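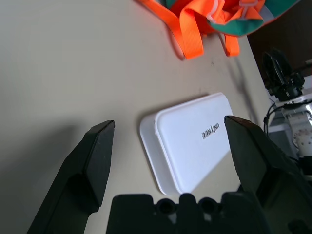

Início | Visitas | Relatos | Arquivo | Contato

Visita ao laboratório Trilent, 24/03/2024

Cheguei ao Trilent pelo lado da rua Dow, depois de perder a entrada certa duas vezes. Éramos 11 visitantes, quase todos estudantes de engenharia, e eu era o único que veio de outra área. Peço desculpa se algum termo técnico não está bem usado.

O grupo mostrou o projeto Golus. A pergunta deles é simples de dizer: quando um robô de dois braços aprende por demonstrações de pessoas, ajuda ter também câmeras perto das garras, ou basta uma câmera na cabeça? Para a tarefa da mochila gravaram 805 demonstrações. Depois treinaram o mesmo modelo duas vezes, com e sem as câmeras do punho, e fizeram 203 tentativas com cada versão.

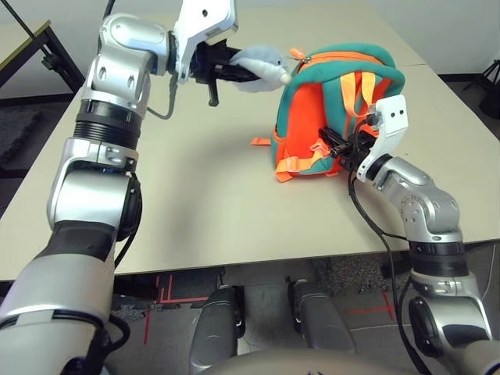 O que foi medido

Com todas as câmeras, o robô completou a tarefa 99 vezes. Para mim pareceu pouco, mas explicaram que contam só a tentativa completa, sem ajuda humana. A versão com uma câmera única ficou abaixo, e os erros se concentravam perto do zíper, onde a própria garra esconde o que ela deve pegar. Tecido e alças mudam de forma a cada toque, e por isso escolheram uma mochila, com alças laranja bem compridas.

Perguntei se o método funciona com outra mochila. Ainda não testaram; querem fazer isto até novembro, junto com o laboratório de Clellgate. Gostei da resposta direta. Fiquei com uma dúvida sobre a iluminação, que vou mandar por escrito.

Contato | © Relatos de Visita | Voltar ao topo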